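Rules Written for the Wrong Room

The draft household code from Fultier has 59 clauses, and I have read them all. Most describe a factory with a sofa in it. Clause two wants a marked stop line on the floor. In whose hallway?

What the code barely touches is the dull work these machines are being sold to do.

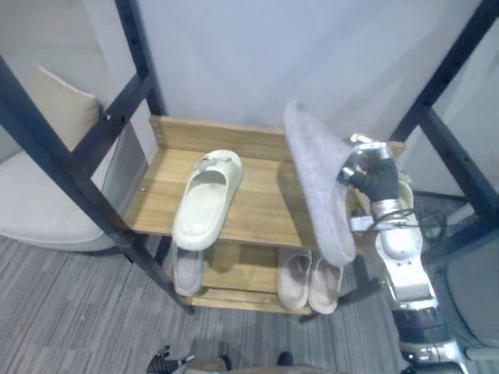
Tidying a shoe rack: a plush slipper in a gloved robot hand, above the upper shelf.

How hard may a hand squeeze something soft? What should it do when a shoe sticks out past the shelf? Bart Declercq of Goossens told me such matters are "left to the integrator." I have heard that line before, usually after something got broken.

I'd trade half the clauses for one page on grip and another on when to stop and ask. Until then, a compliance sticker tells me somebody filled in a form.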